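Swapping the power switch on the Nartey

Posted 9/12/25

I finally got the Nartey combo back on the bench. It's the 50 watt one I bought in Ullemville two summers ago, and it had started cutting out whenever I flipped it from standby to on. Sometimes it came right back. Sometimes I had to work the switch a few times before the pilot light would stay lit.

I blamed the wall outlet first, then the power cord, and I wasted an evening on both. After that I pulled the chassis and put a meter across the power switch. Closed, it read anywhere from nothing to 600 ohms depending on how I leaned on the lever. A good switch should sit near zero and stay there.

If you try this yourself, unplug the amp and drain the filter caps before your hands go anywhere near the board. I use a resistor on clip leads and check with the meter afterward. The caps in mine were still holding a fair amount of voltage the next morning, so don't assume sitting overnight is enough.

The stock switch is a Clovau part and they stopped making it. Florante Estrella, who used to do warranty work on these, told me any full-size toggle with a 12 mm bushing will go in the hole as long as the body isn't too deep. He was right about the hole. The body on the one I ordered was a little longer than the original and it touched the shield on the transformer side. I turned it a quarter turn and it cleared.

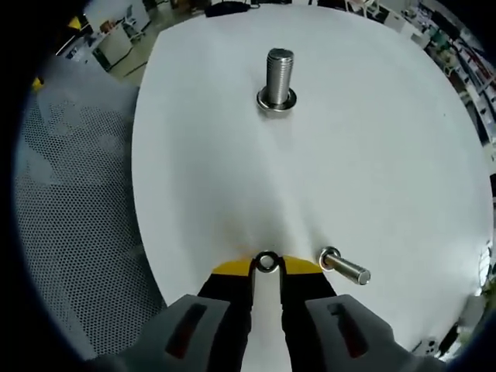 A flange bolt and some smaller hardware.

The wiring is simple. There are four wires, two in and two out, and they're all the same shade of brown on my amp. I put tape flags on them before unsoldering. The old solder didn't want to melt, so I added a bit of fresh solder to each lug and then it flowed fine. I also replaced the heat shrink, which had gone stiff and split at the ends.

One thing to watch is the ground lug next to the switch. On this chassis it shares a screw with the transformer bracket, and the paint underneath was never scraped all the way off. I took it down to bare metal and put a star washer under the lug. The meter reads a solid ground there now. It used to drift.

Back together, the amp powers up on the first try every time. I've run it for a week of practice and one long rehearsal over in Fovton with no dropouts. The hum is the same as before, so that's something else. I suspect the first filter cap.

The switch cost less than the shipping. I bought two and the spare is taped inside the cabinet with the old fuse.

Next up is the reverb tank, which has been buzzing since August. I'll post the part number for the tank when I find where I wrote it down.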